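Seating Force

The fault log for the arm had three entries, and all of them said the same thing: contact early, descent halted, 12 millimeters above target. Mortimer Kowalczyk printed the log and taped it to the wall over the vise.

He had built the controller himself in May, on a board from Nestavo, and he had written the descent routine in one evening. It lowered the fingers at a fixed rate and watched the motor current. When the current rose, it stopped. The routine had no opinion about what it had touched.

"It's the cable," said Hájek, from the other bench. She was winding a coil and did not look up.

"The cable is slack. It can't carry load."

"It goes stiff at the bend."

He moved the arm to the top of its travel and ran it down with nothing under it. The current stayed flat. He ran it again with a foam block on the bench and got a clean stop on the foam. He wrote both results under the log in pencil, with the times.

The Zalach manual gave a page to friction in the vertical axis. It recommended grease every 60 hours and did not say which grease. The shop had a tub from Levelau that smelled of pears. He wiped the screw, applied a thin coat, and ran 20 cycles to spread it. The fourth entry in the log matched the first three.

"Cable," said Hájek.

He cut the tie at the elbow, gave the cable another hand's width, and tied it again. The fifth run went to depth. He added a line in pencil and left off the name of the person who had been right. 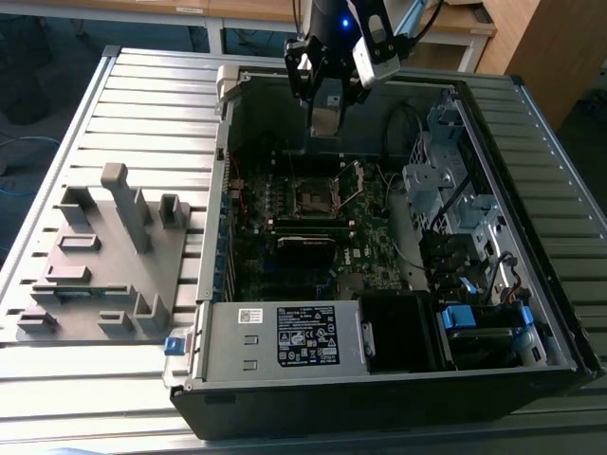 The placement routine still had to be written, and he wrote it that night in short functions, each with a limit and a way to back out. The first was the approach. He brought the arm over the old Dell and held it there with both fingers open, and he checked the lever on the CPU socket, which was up, as the routine required. The height went into the file as a constant. Then he set the current limit to half of what the foam had taken, and sat with his hand on the stop switch. Hájek had put down her coil. "Slower," she said. He changed the rate, saved the file, and pressed the key.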